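1/ So Bristel has put up one of those electronic speed signs on Mulcahy Road, right by the bakery. On Friday it told me I was doing 59. I was on my bike.
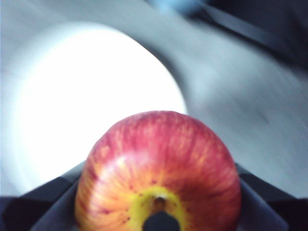
2/ I called the town and got passed along to 3 different people. The last one said the sign was "still settling in" - like it's a new puppy!
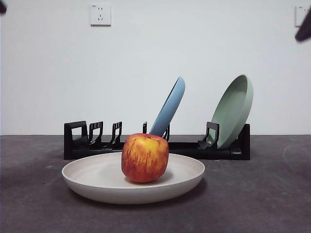

Red and yellow apple on a plate

3/ My neighbor drives the Butus bus out to Haltska and says it flashes SLOW DOWN at him when he's parked at the stop. Engine off, doors open, people getting on.
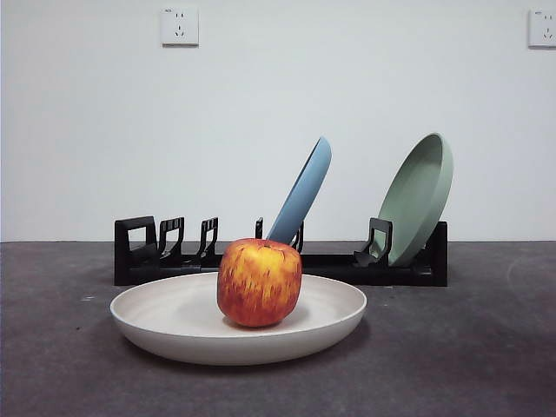 He's started waving at it. And now there are 2 more going up by the school, same model (I asked). If anybody else has gotten a silly number out of it, post it below - I want to see if 59 is the record.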